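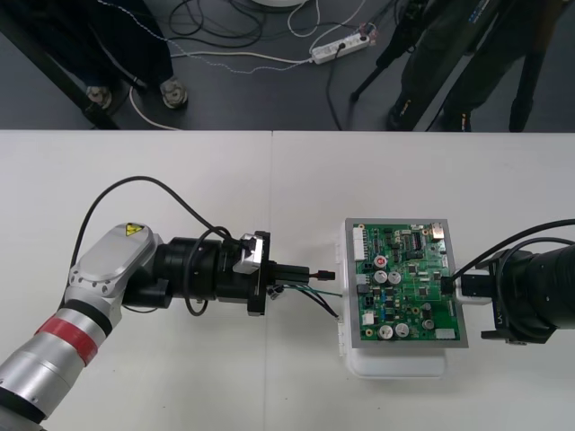

Re: Moving the newsletter off paper

Home | Archive | Threads | Subscribe | Search

From: Horațiu Pascu
To: Stelstead neighbors list
Date: 2021-08-25

Mrs. Mihăilă wrote:
> I have been getting the paper newsletter since we moved to Stelstead and I
> keep every one in a box. If it goes to email only, I will miss it, and so
> will my sister. Could we at least keep printing the summer issue? What does
> it cost us anyway?

Dear Mrs. Mihăilă, and everybody else reading along,

Thank you for writing, and please don't throw out that box! I would love to come by and look through it one afternoon, as I'm missing most of the early issues myself – the ones with the hand-drawn maps and the plum cake recipe that left out the sugar.

You asked a fair question about cost, so I dug out the bill from March. We paid Griltier $2,937 for the last print run, and that was for 1,000 copies with folding and delivery. I had guessed $3,000 when I wrote to you all in the spring, so I wasn't far off, but it is still a lot of money for eight pages, and a good stack of them is sitting in my hallway under the coats.

What I'd like to try is this. The regular issues would go out by email, and we would print the summer one on paper the way we always have, only fewer of them. Anyone who wants paper all year can write to me or leave a note in my mailbox, and I will run theirs off at home and bring them over on my evening walk with Raka, who needs the exercise (so do I, if my doctor is to be believed).

I still need 3 things for the fall issue: the choir dates, somebody's opinion on the new bus stop, and a good soup. Long pieces are welcome. Short ones too – I can always fill a corner with the garden notes, which have a way of growing every year whether I water them or not.

Warm wishes to you and your sister,
Horațiu

Comments

plumtree_lane: Paper all year for us please, two copies if you can spare them.

Dora K.: I have a leek soup. Sending it tonight, with the sugar left out on purpose.

oldmillroad: Happy with email. Can the print be bigger?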